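Dulholm repair workshop adds parts-sorting session

The repair workshop at Dulholm will open an extra Saturday session for people who want to learn how to sort and store salvaged electrical parts, organizer Liesbeth Van Damme said this week.

The first one is on Sat 24 November and has places for 11 people. Solenoids, round circuit boards and wire harnesses will be laid out on paper-lined trays, then moved into plastic bins by type. Boards go in a bin of their own.

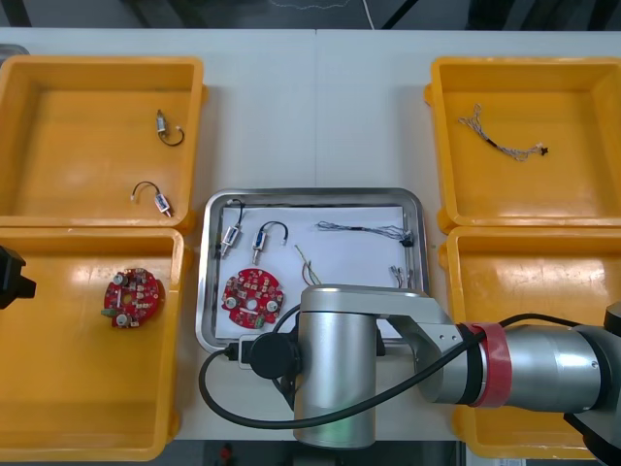
Van Damme said the workshop took in 119 broken appliances between June and the end of last month. Most could not be fixed, but many had parts worth keeping.

"We had good parts sitting in shoeboxes with no labels," she said. "People ended up buying new ones we already had -- it was a waste of their money."

Bartosz Ziółkowski will lead the session, which runs for two hours. No experience is needed. Tools are provided, and anyone under 16 must come with an adult.

Places are free and can be booked at the front desk. A second session will follow if there is enough interest.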